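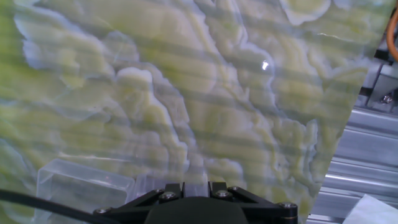 Photo: Hiwot Workneh

The Trusdale stone yard opens its doors every September, and I went for the free coffee. I came home with opinions about onyx, so be warned.

You start in the granite hall, where there are 200 slabs on racks and most of them are gray. People were very serious in there. One couple held a cabinet door up to slab after slab as though waiting for one of them to confess. I lasted until the man from Ekstead began explaining edge profiles, of which he likes 3 and tolerates the rest.

The green onyx is what everybody stops for. Pale cream and yellow-green run up and down it in wavy bands, with thin bluish-white outlines where the light parts end, and over on one side it goes to big cloudy patches, like weather on a planet you wouldn't want to land on. The other side is all tight ripples. It has been polished to the point where it throws the light straight back at you in a hard white spot, so you do a little sideways shuffle to see the stone behind it. Everyone does the shuffle. From a distance it looks like a very slow dance class.

I asked what a person does with a slab like this. Bars, I was told, and bathrooms in hotels. Could I have it as a kitchen counter? The yard's answer was a long breath and the word "lemons." Acid etches it, apparently, and so does vinegar, and so would I, inside a week.

The tag said lot 652 and gave no price — I took that as a kindness. The coffee was weak but there was plenty of it. Parking is behind the Durnico building, and the gate closes at four whether you're in love with a rock or not.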